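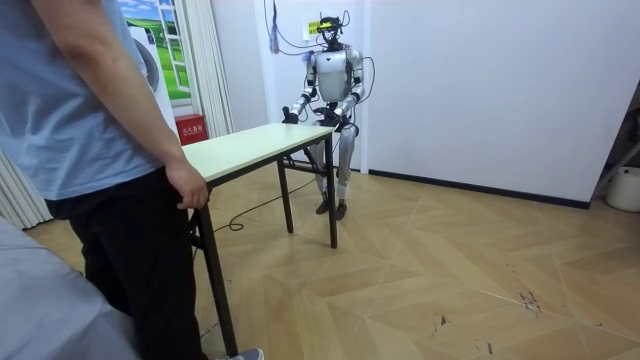
When does fall signup for the youth rec soccer league open?
It opens in August and stays open until every age group is full, and the under-10s always fill first.

OK, that's the one I get asked in the grocery store, so now it's in writing! Hi everybody, Bernice Odoi here with the soccer corner for August 2020.

Fees first. It's 70 dollars a kid, same as last season, and that covers the shirt and socks but no shin guards. If the fee is a problem, call me or drop me a note and we'll work it out between us — I don't need to hear the reasons. Returning players keep their shirt number if they sign up in the first two weeks. After that, number 10 is up for grabs and I've seen how that goes.

Practices are at Skurkstead Park again, on the two lower fields. The upper one got reseeded and the grass is coming in nicely, so please keep the kids (and the dogs, you know who you are) off it until October. Parking is on the Pimentel Road side only. The gate by the creek stays locked.

Groups are smaller this fall. Each kid brings their own ball and their own water bottle with a name on it, and we're skipping handshakes after games. A wave is fine. Adel Younis is coaching the under-12s again and he's already written out his warmups, four pages of them, with arrows. He needs a second coach for the far field, and you don't have to have played. I hadn't when I started and I still can't take a decent corner kick.

We'll play Seltetti twice, home and away, if their fields are open. I'm still waiting on their schedule and will pass it along when I get it. The Ilia tournament is off for this year, and anyone who already paid their deposit will get it back by check.

One more thing, the goals. The nets on field two are shot and a new pair runs 300 dollars, 600 if we do both fields, which I'd love to. The can drive starts next week, so save your cans and bring them to the shed at pickup time. Rinsed, please! The wasps were awful last year.

Signup forms are in the box on the shed door, and there's a pen on a string if it hasn't walked off again.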